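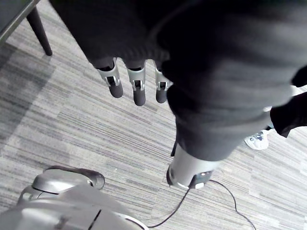
How many examples does a robot need before it can pick up a cup by itself? For the arm I watched at Skarner's open day, the team's working number is 3,000 for one task, and they told us they'd be happy to have more.

I'd signed up for the tour on a whim (a friend forwarded the link and there were only 30 spots), and I figured I'd get a slideshow and a cookie. I did get the cookie! But most of the afternoon was spent standing next to people who teach robots for a living, and it's a much more physical job than I'd pictured. You hold the controls, you guide the arm through the task, you reset the table, you do it again. Then you do it again with the cup a little to the left.

Their recording software is called Pranuva, and it saves each try as its own little clip, with the camera views and the joint positions lined up in time. I asked why there was a camera way down by the hand when there was already a perfectly good one overhead. The answer was that the arm blocks the overhead view right when things get interesting, so the low one picks up the last few inches. What it sees is mostly fingers, with plenty of carpet and the odd sneaker thrown in, and they leave all that stuff in on purpose. A system that has only ever seen a spotless floor gets confused by a messy one.

The fabric sleeves were my favorite detail. They're plain dark cloth, nothing fancy, and our guide said they get washed more often than the lab coats.

Next we all got a turn. My 38 seconds of glory went like this: I reached for a plastic cup, knocked it over, chased it to the edge of the table and finally got it upright. I figured they'd delete that one, but they kept it and tagged it as a recovery – they want examples of things going wrong and getting fixed. I was weirdly proud.

The second half was at Cutstead, the building across the parking lot, where people go through the clips and mark where each step starts and ends. Quieter work, good chairs. I tried labeling 2 clips and disagreed with the person next to me on both of them. When exactly does a grasp begin? At first touch, or once the fingers close? They have a long written guide for this and it still gets argued over at lunch.

If you go, wear comfortable shoes and eat beforehand, as the snack table gets cleaned out early. The next open day is planned for December, and I've already asked to be put on the list.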